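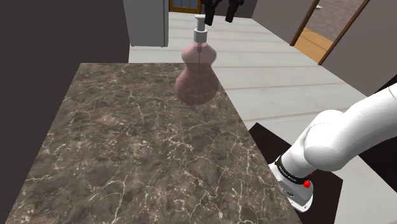

二月以来,晚上的时间基本都花在仿真上了。真机还在共享工坊的柜子里,底座的转接板没做好,Taras Hrynyshyn 说要等他把铣床的夹具换完。等的这段时间,我把抓取任务先在电脑里搭起来。

场景是现成的室内模型改的。房间、门窗、地板都没动,只加了一张石纹台面和一个放机械臂的深色平台,平台紧挨着台面右边。第一个目标物选了带泵头的皂液瓶,粉色半透明,上下两个圆肚,中间收腰。家里洗手台上那个形状差不多,以后上真机可以直接拿来用。

这种瓶子比方块难弄。泵头又小又扁,下面是细杆,再下面是一圈宽的领口,真正好抓的地方是瓶腰。我一开始让夹爪从正上方下去,结果指尖总是先碰泵头,瓶子一歪就倒。后来把预抓取点抬高了 35 毫米,先停在泵头旁边,再绕到侧面往腰上合。现在流程分四段:到上方,侧移,下降,闭合。侧移这一段最慢,关节容易接近限位,规划器有时候会给出一条绕大圈的路。

碰撞体也改过一次。原来直接用瓶子外轮廓的凸包,凸包会把腰填平,夹爪合到一半就被挡住,看上去像隔着空气夹东西。我拆成三个:上肚、腰、下肚,泵头另外算一个小圆柱。拆完以后接触点正常了,仿真速度慢了一点,可以接受。

瓶子的质量设成 161 克,是厨房秤上称的,半瓶皂液。没有模拟里面液体的晃动,整瓶当刚体处理。摩擦系数先随便填了一个,等真机夹过以后再回来调。

上周五晚上跑了一轮,80 次,瓶子的位置在台面上随机,成功 68 次。失败的 12 次我都回放看了。有七次瓶子落在台面远端的角上,手臂伸得太开,腕部姿态不对,手指碰到泵头。三次是闭合时瓶子转了,滑出去。剩下两次是规划超时,手臂没动。

远端角落的问题,最简单的办法是把随机范围缩小。我没有缩,工坊那张桌子也差不多这么大,早晚要碰到。目前在试的是给远处的点单独放一组初始关节角,让肘部先抬起来再往外伸。试了几个点,手指和泵头之间的间隙还是很窄,从侧上方看几乎贴着。换了一个视角看,还有一点距离。以后判断间隙还是看日志里的距离数值,不看画面。

半透明材质也花了一个晚上。渲染没有问题,透过瓶身能看到台面的边,里面那根吸管也在。麻烦的是我写的分割程序,按颜色取瓶子,上半截后面是浅色地板,下半截后面是深色台面,两段颜色差得多,经常只框到下半截。现在暂时用仿真里的真值标签,相机那一套以后再说。真机上可能会先在瓶子上贴一圈纸胶带。

文件夹按老习惯起名,这个项目叫 Kesis,场景文件和抓取脚本分开放。之前那个分拣螺丝的项目 Drovcombe 里有一段轨迹插值的代码,直接搬过来用了,改了时间步长,别的没动。

接下来要做的事:

转接板打孔,四个角的孔位再量一遍
腰部碰撞体的半径和实物对一下
夹爪指尖贴硅胶片,厚度定下来以后改模型
远端那组初始关节角跑完整的一轮
急停按钮的线换长一点的

Taras 说夹具这周能换好。如果转接板按时出来,下一篇就写底座安装,顺便把螺丝规格列一下,上次有人在留言里问过。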